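Dernière mise à jour : samedi 5 septembre
Imprimer | Envoyer par e-mail

Occultations rasantes : reprise des mesures de juillet

J'ai enfin repris les chronométrages de juillet. Pour mémoire, une occultation rasante se produit quand une étoile frôle le limbe lunaire près d'un pôle : elle disparaît derrière un relief, réapparaît dans une vallée, parfois plusieurs fois de suite. Les instants relevés donnent un profil du bord, à condition que l'horloge soit juste.

La mienne ne l'était pas. L'incrustateur horaire Sallunel accusait un retard constant de 30 millisecondes sur le signal GPS, soit un peu moins d'une image à la cadence que j'utilise. J'ai appliqué la correction à toute la série, puis refait la photométrie avec Dijkstra, en réduisant l'ouverture pour limiter la lumière parasite du croissant.

La séquence utile compte 1 855 images. Après rejet de celles où la turbulence rend l'étoile indiscernable du fond, il en reste 1 279. Le seuil est discutable. Ludger Fuchs, qui observait la même étoile plus près de la limite sud, garde tout et pondère ensuite ; ses barres d'erreur sont plus larges mais il ne perd pas les événements brefs.

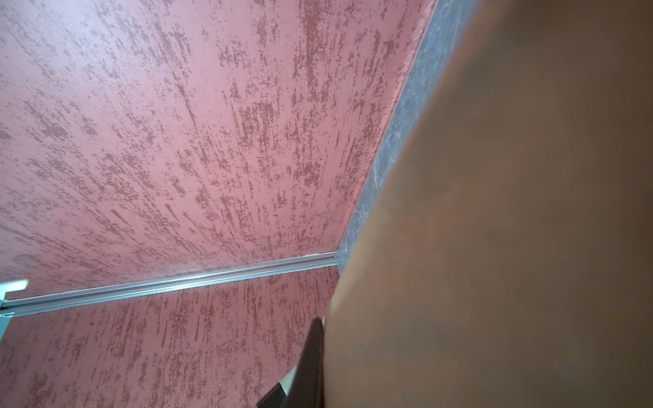
Les deux jeux de données concordent sur la première disparition. Ils divergent sur la troisième réapparition, que je vois progressive et lui franche. Une étoile double serrée expliquerait ma courbe, pas la sienne. Je penche pour un passage de voile d'altitude chez moi, le fond de ciel montant légèrement au même moment.

Reste la question de l'altitude de la station. J'avais saisi celle de la carte, Ludger me signale un écart de 20 mètres avec le relevé GPS. Je relance le calcul avec la bonne valeur et je mettrai le tableau en ligne au format texte.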